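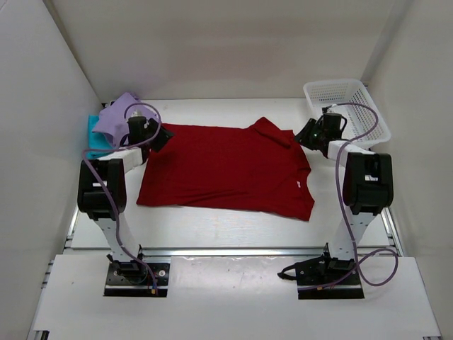

Red shirt on the bench, left gripper over one top corner and right gripper beside the folded sleeve.

Written rules for a small two-arm folding bench: which ones matter?

Posted by Delyth Lloyd, 15/10/2022

I look after the floor at a uniform laundry in Pollow and we have been handed a two-arm bench to try on shirt folding. It came with a binder called the Skomus Safe Use Guide, 55 pages, and I have read every one of them. Half of it tells me to "ensure appropriate measures are in place". The other half is diagrams of a machine much bigger than ours.

What I want is one sheet taped to the wall that my people will read and follow. The salesman says we don't need much because the arms are small and slow and "collaborative by design". I have heard that sort of talk about a steam press before, and it burned people just the same.

My first go at the sheet has 16 rules on it and I already think that's too many. They include things like "operators must be familiar with the system", which I copied out of the binder and couldn't explain if someone asked me. So:

Is there a standard I can point to, or is it all for car factories?
Does "collaborative" mean anything I can check?
What would you look at on the bench itself, going by the photo?

The basket and the spare cloths at the back normally live on the bench while it runs. We have walls at the back and both sides. Staff lay the shirt out by hand from the front, then step away and press start on a tablet. We plan to go from trial to daily use in December, if it earns its spot.

Trefor Humphreys

You're overthinking it. We've had one at Watkins for ages and never had a problem. Slow arms, light grippers, soft clothes. Put up a sign saying keep hands out and make sure they know where the stop button is. The more paper you put on the wall the less they read.

If you're worried, get the supplier to give you a certificate. Ours did.

Lindiwe Engelbrecht

I'd be careful with the reply above. "Never had a problem" tells you how one bench has gone so far with one crew, and a certificate from the supplier usually covers the arm as it left the factory. It says very little about the arm bolted to your bench with your gripper on it and your people reaching past it. Ask to see exactly what was tested. I have asked four suppliers that over the years and got one straight reply.

On the standard: yes, there is one. ISO 10218 comes in two parts, the first for the robot and the second for the whole installation, and the second is the one you want because you are the one with the installation. ISO/TS 15066 goes with it for people sharing space with a robot. They aren't fun to read and they cost money. Check with your workplace safety regulator too, because a standard and the law where you live are two different things, and people selling robots blur them all the time.

On "collaborative": treat it as a word about how the job is done. An arm can be gentle and still have a gripper with hard narrow fingers on the end. Have a look at yours, they're dark and angular and they come down close to the cloth. I would want to know how hard they close and what happens if a fingertip is under there when they do. If the supplier can't give you a number for the closing force in writing, assume it pinches. Same for the elbows. Those two black elbow sections are bulky and each is built with an opening between its side pieces, and I'd find out with the power off whether a finger fits in there when it bends.

Now the photo. What I would raise if I were walking past:

The purple cable has a wide loose coil sitting on the front platform beside the right base. If the front is where your staff stand and lean, that's where sleeves and lanyards go. Tie it back, but leave enough slack for the arm's full reach, then run the arm through its whole range at low speed and watch the cable the entire time.

Both cables also loop up over the grippers. Look at the highest and widest point each loop gets to, and keep the basket and cloths away from it. At the moment the right-hand cable arches over the basket, and on the other side the left gripper and its cable pass in front of the pile of lavender and turquoise cloth. It may never catch. I wouldn't bet a shift on it.

There's a black strap loop poking out on the left side of the right base. Find out what it's for. If it's a leftover, take it off.

The clear covering between the two bases looks crinkled. Fine if it's stuck down. If it lifts at an edge, something will snag on it, or someone will put a tool under it and lose it.

Your side walls are good to have, but they do nothing for the direction people come from. The front is the whole question. The start button being on a tablet bothers me more than anything in the picture. Can a person press start while another person is straightening a collar? If yes, then your sheet of rules is holding up the entire safety of the bench, and a sheet of paper is the weakest thing you can lean on. Ask about a light curtain or some other sensor across the front, or a start button fixed far enough away that you can't reach the bench and the button together. And a proper red stop, wired in. A stop icon on a screen doesn't count in my book.

As for the wall sheet, I'd cut it to the things a person does with their hands:

Stop the arms at the red button before reaching in. Pausing on the tablet is not stopping.
One person lays out, and the same person starts.
Hair tied, lanyards off, sleeves done up.
Nothing on the bench except what is in today's set-up photo.
If a shirt snags or drops, stop first. Don't tug against a gripper.
If it does anything odd, stop, leave it, write it down, tell Delyth.

Everything else belongs in a file for whoever does the set-up and the maintenance. "Be familiar with the system" is for the bin. Replace it with a short test, where each person shows you the stop, a lay-out and a snag, and you both sign.

Villads Hallgrímsson

Agree with most of Lindiwe's list. Two things from our trial with a Dralluritz bench, which is a different make but the same sort of layout.

Keep a log and don't let the supplier keep it for you. Ours claimed 377 folds without a stop. Our own sheet for the same week had 22 stops on it. When I asked, they were only counting a stop if the arm faulted, so every time one of us hit the button over a bunched sleeve it vanished from the figures. Decide what a stop is before the trial begins and write it at the top of the page.

The second is who changes the program. We had a tidy set of rules, then a technician dialled in one evening and sped up the right arm to improve the numbers. No note, no call. The risk assessment was for the old speed. Put in writing that any change to speed, path or gripper means the assessment gets looked at again before the next shift, and get the remote access turned off when you aren't expecting them.

I'm less bothered by the crinkled plastic than Lindiwe is, but the coil of cable would annoy me too.

Comment from Delyth Lloyd

Thanks. I tried it with a colleague, arms powered off, and yes, one of us can press start with the other one's hands on the shirt. I've told the supplier the daily use date is on hold until that's sorted and asked for the closing force in writing. So far I have been sent the brochure again.

Trefor, could you check what your certificate covers? I'd like to know whether it mentions the gripper.

Comment from Trefor Humphreys

Had a look. It's for the arm only. I'll ask them.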